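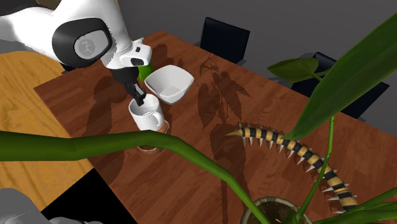
Rastcombe Table Oil, 300 ml tin

Made by Mesier. Sold by me, Lindsay Rutherford, from the shop in Rastcombe and by post.
Stock code: 3142
In stock

I've been selling this oil longer than anything else on the shelf, and I still get a little thrill opening a new tin (my daughter thinks this is sad). It's a plain wiping oil for indoor wooden tables, the sort that get eaten at, leaned on, drawn on and generally treated like a member of the family. You put it on with a rag, you wipe it off with another rag, and you go and do something else while it dries. That's more or less the whole job!

Mesier make it in small batches and it hasn't changed much in all the time I've stocked it. They did fiddle with the lid a while back, and I'm glad to say the new one comes off with a coin. The old one needed a screwdriver and some bad language.

What it does to the wood

It goes in, mostly, and leaves a soft low sheen on top. If you want a table that looks like a grand piano then you want a varnish, and I do sell one, but I'd try to talk you out of it for a kitchen. Varnish looks lovely right up until somebody drags a casserole dish across it, and then you've got a scratch you can only mend by sanding the whole top. With oil you rub the bad bit down, wipe some more on, and by the weekend you'll struggle to find it.

It does warm the colour up. Pale woods like ash and beech go slightly honey coloured. Oak goes a shade deeper. Anything reddish to begin with – cherry, mahogany, those old stained dining tables everyone's gran had – comes up really rich, and those are my favourites to do. Please try it underneath first, or on the inside of a leg, because it won't go back the other way.

How far it goes

One tin gives two coats on a table that seats six, with a bit left for touching up. Bare, thirsty wood drinks a lot more the first time. If you've just stripped a big farmhouse table, buy two tins and bring the second one back if you don't open it.

How I put it on

Clear the table and wash it with a barely damp cloth. No spray polish! If it has had silicone polish on it for years the oil will sit there in little beads and sulk, and you'll need to clean it right back with white spirit before you start. Let it dry overnight.

Sand lightly along the grain with a fine paper, 240 or thereabouts, and get all the dust off. I use the vacuum with the brush end and then an old T-shirt.

Stir the tin, don't shake it. Pour a small puddle, smaller than you think, and spread it along the grain with a lint-free rag. Work on half the table at a time if it's a long one. Leave it fifteen minutes and then wipe off everything that hasn't soaked in. I mean everything. Every sticky table I've ever been rung up about was down to oil left sitting on the top, and that includes one of my own.

Next day, do it again. Three coats if the table's going to have children at it.

Leave it 24 hours before you put anything light on it and a full week before hot plates or a wet cloth. I know a week is a long time to eat off your lap. We used the ironing board.

About the rags

Please read this bit even if you skip the rest. Rags soaked in this sort of oil can heat up and catch fire by themselves if they're left scrunched up in a bin. Lay them out flat outdoors, one layer thick, until they're completely dry and stiff, or drop them in a metal bucket of water with a lid on. Keep the tin away from children and open a window while you work.

Rings, spills and looking after it

Water is fine if you wipe it up the same evening. Tea and coffee the same. Red wine I'd be quicker about. White rings from hot mugs usually fade over a few days, and if one doesn't, a dab of oil on a very fine pad, rubbed gently and wiped dry, nearly always shifts it. Black rings are another matter. Those are generally water reacting with the tannin in oak, and they need sanding or an oak bleach, so give me a ring before you attack one.

I do a fresh coat on my own table every September, before the nights draw in and everyone starts doing homework on it.

What customers have told me

"Used it on a table we bought at auction for next to nothing. My husband had wanted to paint it. He has now gone quiet on the subject." – Angeliki Makris

"Good oil, smells stronger than I expected for the first two days. Four stars." – Warrick Lowther

Warrick's quite right about the smell, it's a proper oily, nutty sort of pong. It goes in a few days with the windows open.

"Could you do a bigger tin please?" – Mereana Mahuika

I've asked, Mereana! Mesier say the oil skins over once a big tin has been opened, and they'd sooner people bought it fresh. I'll keep nagging.

Goes well with

Sheehan cotton rags, bag of 3. Nikau Sheehan cuts and washes these himself and they don't shed fluff, which you can't say for most dusters.
Fine sanding pads, pack of 2.
Mesier oak bleach, for the black rings.

Postage

Because it's flammable the oil has to go by courier, so delivery takes a day or two longer than the rest of the shop. I can't send it overseas. If you're near Rastcombe you can collect, just ring first, I'm sometimes out the back with my hands covered in the stuff.

Price and postage checked 4 August 2020.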